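Porik Introduces Grondine Countertop Sealer for Rental and Multi-Unit Housing

One-coat product is now shipping to property managers and contractors

CHEETHAM - Porik, a maker of surface coatings for kitchens and bathrooms, has released Grondine, a clear countertop sealer intended for apartments, student housing and other buildings where counters are refinished between tenants. The product is sold in kits and is applied in one coat with a foam roller.

Grondine is a two-part coating. The resin and hardener are packed in separate cans and are mixed in equal amounts by volume. Once mixed, the material stays workable for long enough to coat a standard galley kitchen, including the backsplash return and the sink cutout. The counter can take light use the next day. Full hardness is reached after one week at normal room temperature. Cooler rooms need more time, and the instruction sheet gives a table for this.

The earlier Porik sealer required two coats with sanding between them. Contractors reported that the sanding step caused most of their delays, as dust had to be cleared from cabinets and appliances before the second coat could go down.

"The request we received most often was to remove the sanding step," said Geeta Pant, product manager at Porik. "We changed the resin so that a single coat levels out before it sets. The finished film is slightly thicker than one coat of the old product and slightly thinner than two."

Before release, the sealer was applied to counters in 897 apartments managed by Wirkden, a housing operator. The work took place during regular tenant turnover and was done by Wirkden's own maintenance crews. Crews recorded the surface type, the room temperature, the time of application and any defects found at the next inspection. The most common defect was lint in the film, which was traced to one lot of roller covers. Those covers have been dropped from the kit.

"Our crews had used brush-on sealers before, so the main adjustment was learning to leave the surface alone after rolling," said Jerome Ignacio, maintenance supervisor at Wirkden. "Going back over it leaves a ridge. We now cover that in the first ten minutes of training."

Grondine may be used on laminate, cast concrete, tile and previously sealed wood. It should not be used on bare wood, on natural stone that has been waxed, or on any surface that will hold a hot pan directly. Counters must be washed with the supplied cleaner, rinsed and allowed to dry before coating. Silicone caulk should be removed first and replaced after the film has cured.

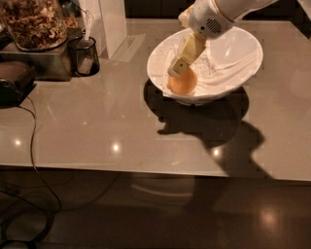
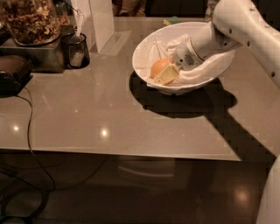
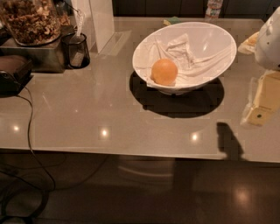
The sealer is available in gloss and satin. Both finishes use the same hardener, so leftover cans can be combined across jobs. A matte version is under review, with a decision expected in August.

Kits come in two sizes. The small kit covers a single kitchen. The contractor kit covers over 100 square feet and includes rollers, a mixing cup, gloves and cleaner. Replacement hardener can be ordered separately. Unopened cans should be stored indoors, upright and away from freezing temperatures.

Existing Porik accounts can order through their usual sales contact. The two-coat sealer will remain on sale until current stock is gone, and its color-matched repair sticks will work with Grondine.

Technical questions: Pouran Ansari, Porik Coatings Support
Press contact: Shiela Sarmiento, Porik Communications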